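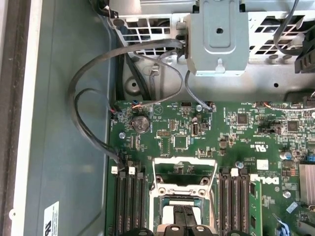
Issue 60, page 2

THE OLD TOWER ON THE BENCH
by Asanka Karunaratne

Every winter someone tells me that a retired Dell tower is the bargain of the decade. Put in a better processor, fill the memory slots, and you have a machine that will do anything you ask of it. I have heard this from people who sell parts and from people who have never taken a side panel off. In January I heard it again, from the Nelteo mailing list, and this time I said I would look into it for the newsletter.

I'll start with what I like. The coin cell on these boards sits flat in a round holder, up near the top of the board, and you can get a finger to it without taking anything else out. If an old machine forgets the date every time it is unplugged, change the cell before you listen to any other advice. It costs less than a sandwich. There is also a USB port on the board itself, inside the case, and I can see the use of it if you like to boot from a stick and hate having one poke out of the front.

The cables I like less. The gray bundle from the drive cage takes the long way around, out over the bare floor of the case and back in beside the memory slots, in two big loops. People will tell you that this is careful routing. Maybe. To me it looks like cable that was cut to fit several cases and has to go somewhere in this one. You can move it aside easily enough, but look where it plugs in before you do, and take a picture on your phone. The little connectors along the top edge of the board, the red and black pair and the blue and orange one next to it, are the kind of thing you only miss after the panel is back on.

Then there is dust. The Jindness leaflet that went around with the last issue says a can of air will make a case "like new." I would like to see that. Air moves dust from where you can see it to where you can't, and the rim along the side wall needs a rag whatever the can says.

Now for the upgrade people.
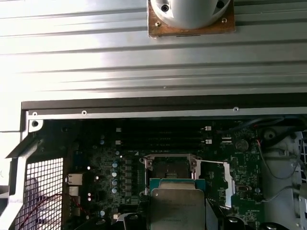
Shiuli Wijesinghe wrote in to say that the processor swap is the easy part, and she has done more of them than I have, so I will give her a fair hearing. Lever out and up, lift the metal frame, old chip out, new chip in, everything down again. Fine. What worries me is the stretch in between, with the socket open and all those rows of fine pins with nothing over them. One dropped screw and your bargain is a doorstop. If you don't have the new processor in your hand, leave the socket shut. If you have lost the plastic cover, don't use tape. I have seen tape suggested twice on the Nelteo list, and both times by the same person.

Memory is safer ground, though I have doubts there too. Four empty slots look like an invitation. Find out what the board takes before you spend a cent, and don't trust a listing that says "fits most towers." Nautiyal had a box of mixed sticks marked down to 200 the lot, and I would want to know why they were so keen to be rid of them. When you do fit one, open the white latches first and push evenly. If it won't go in, it is the wrong way around or the wrong stick.

So is it the bargain of the decade? I remain to be persuaded. A working machine for letters and bills, yes, and I would sooner see one used than crushed. Anything grander, add up the parts first and compare the total with something newer.

Shiuli's reply will run in the next issue, at whatever length she likes. Other complaints can go to Box 1126, Lastorcombe.

Copy for this page closed 27/02/2026.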